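Tuning the Approach Height in Your Grasp Planner

Posted by Shanti Chauhan in Tutorials

If you followed my last walkthrough you should have Indel running, both arms calibrated, and a planner that can find a path from home to pretty much any object on the table. Wonderful! Now we come to the part that took me most of November to get comfortable with, which is picking up thin, flat things (plates, mostly) without jamming a fingertip into the mat.

Start by opening your grasp file and looking for approach_height. It ships at 40 millimeters, and that's a lovely number for mugs and corn, but for a plate it leaves the arm coming down a long way with old information. I like to split the move in two. Let the planner bring the gripper to 40 above the rim, stop, ask the camera for a fresh plate pose, and then plan a second short segment down to 15. Stop there again and have a good look before you let the fingers go any lower.

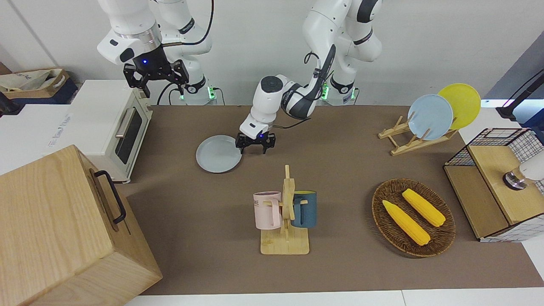
Left gripper open over the right rim of the plate, with the right arm held up high.

While you're stopped, bring up the overlay in Closetti and compare the drawn rim with the real one. If they don't line up, please don't fix it by nudging the grasp offset (I did this for weeks, and every nudge broke something else). Go back and rerun the table plane fit first. A pale plate on a darker mat usually segments nicely, but a plane that's tilted even a little will put your rim at the wrong height.

Next, set descend_speed to 8 millimeters per second and turn on the contact check. Run the descent 4 times from the same start pose and save the logs. You want the final heights to agree closely with one another before you touch the speed again.

One more thing, and it's easy to forget: tell the planner where the other arm is parked. Add its held pose to the collision scene under static_bodies, along with the oven and the dish rack, and reload. Otherwise you'll get some very creative elbow paths!

Once your logs look steady, move on to the page about closing force.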